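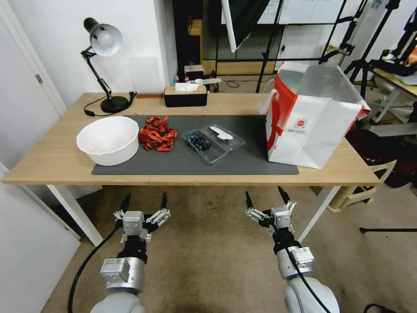 Home | Manuals | Gament Two-Arm Station | Set-up | Care | Spare parts

4.3 Preparing the station for food sorting

This section is for the operator who changes the Gament station from dry goods to loose food. Please read section 4.2 (arm homing) first. The work takes 22 minutes when two persons do it.

Before you start

Both arms must be in the rest position with the grippers open. The desk mat must lie flat. A fold in the mat changes the height of the work surface, and the gripper will then press too hard or close above the item.

CAUTION: Do not put your hands between the grippers and the desk while the motor power is on. The arms can move without a sound.

Steps

1. Switch off the motor power and wait until the lamp on the controller goes dark.

2. Wipe the fingertip pads with a cloth and clean water. Do not use alcohol on the black pads – they become hard and lose grip.

3. Check each pad for cuts. Change both pads of a gripper together, also when only one is damaged.

4. Follow the cable of each arm from the shoulder to the floor. It must hang free and must not pass under a leg of the desk.

5. Put the bowl on the left end of the mat and the bag on the right end. Open the bag fully and pull the liner up above the rim.

6. Place the loose items next to the bowl in one low heap. Long parts such as claws and antennae may cross each other, but no item should hang over the edge of the mat.

7. Set soft fruit apart from the heap, in its own container.

8. Turn the desk lamp so that it does not shine directly into the head camera.

9. Switch on the motor power and load the profile "Loose food". The grip force must show 22. For soft fruit, change it by hand to the lower value in table 6.

10. Run the slow test at 78 percent reach. Keep one hand near the stop button during the whole test.

Note: If an arm stops during the test with message 90, its cable is usually pulled tight. Go back to step 4. Do not push the arm by hand while the message is on the screen.

After work

Remove all food before you clean. Wash the bowl, wipe the mat from the back edge to the front, and look under the mat for liquid. Clean the gripper joints with a dry brush only – water in the joint will damage the bearing.

The pads are to be replaced after 2,140 grips, or earlier if you see wear. Write the change in the station log with your name. For new pads, write to Funmilayo Edet in the spare parts office and give the serial number of the arm, which is found on the shoulder housing.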